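The Number 57

My aunt Despina left me her bus shelter. I know how that sounds, so let me go back a bit.

Despina Zervas lived in Kurnley for most of her life, in the last house before the road drops down to the estuary, and in 1974 or so the council moved the bus stop to the other side of the chapel and forgot to take the old shelter with them. It was standing on a scrap of her front garden. She wrote to them twice, got no reply, and after that she considered it hers. She painted it green. She put a geranium in it. When she died the solicitor read out the house (to my cousin), the piano (also to my cousin) and then 'the shelter and all it contains' to me, and my cousin laughed so hard he had to go and stand in the corridor.

I drove over from Ivbridge in November to see what it contained. It was raining sideways, as it does there, and I sat on the bench with my hood up and had a proper look. One geranium, dead. One biscuit tin, rusted shut. A timetable behind glass for the number 57, Kurnley to Ivbridge, which hadn't run since I was at school.

And then the number 57 came round the corner.

I'd love to say I was calm about it! I dropped my sandwich. It was one of the old cream ones with the rounded back, and it pulled in right at the edge of the garden with its wipers going, and the door folded open, and the driver looked down at me as if I was the one holding everybody up.

'Are you getting on or what?' he said.

'Where are you going?'

'Ivbridge,' he said. 'It's on the front, love.'

My car was parked in the lane and I had a perfectly good way home, but you try saying no to a bus like that. I got on. He wanted 10 pence and I only had a pound coin, which he turned over a few times and gave me back. 'You're Despina's,' he said. 'She's got an account.'

There were three other passengers. Two of them were asleep. The third was a big man in a brown overcoat with a cake box on his knees, and he moved it so that I could sit down, though the whole back half of the bus was free.

'Lambros Athanasiadis,' he said, and shook my hand. I knew the name. Everyone in our family knew the name. He was the one she didn't marry.
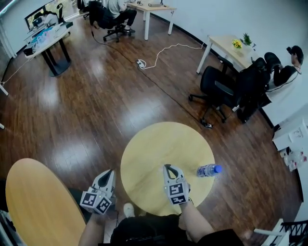 'How is she?' he asked, once we'd got past the chapel.

I didn't know what to tell him. I looked out of the window, and the fields were the right fields but there were elms in them, great tall ones, and no bypass. So I said she was fine. I said she'd painted the shelter.

'What colour?'

'Green.'

He was very pleased with that. He laughed and hit the cake box with the flat of his hand, and then had to open it to check on the cake (walnut, a bit dented). 'I told her green,' he said. 'She said blue. We had words about it. I got on this bus in a temper and I thought, right, I'll go as far as Ivbridge, buy her a cake and come straight back.'

'And did you?'

'I've got the cake,' he said, and looked a little puzzled. 'I keep meaning to get off.'

The thing is, I'd heard the story from the other end. In her version he went off in a huff and never so much as wrote. She told it every Christmas, usually over the washing-up, and she always finished by saying that she hadn't even liked him much. But she sat in that shelter every evening with her tea. We thought it was for the view.

So I leaned across him and rang the bell.

'You can't stop here,' the driver shouted. 'There's nothing here!'

'Then turn round,' I said. 'She's got an account.'

He grumbled all the way, and it took him ages to do it, backwards and forwards across the lane with the hedge scraping down the windows. Neither of the sleepers woke up. When we came back past the chapel it was getting dark and I could see the shelter, and it wasn't green yet, just bare grey concrete, with a light on in the house behind it.

Lambros stood up and buttoned his coat. He asked me if his hair was all right and I said it was, though it really wasn't. Then he went down the steps holding the cake out in front of him with both hands – like somebody carrying a full basin – and the door closed behind him.

I got off at the next stop and walked back for the car. The rain had eased off by then. The shelter had no biscuit tin in it any more, and no timetable, and the geranium was in flower.

It was also blue. I suppose they must have talked it over.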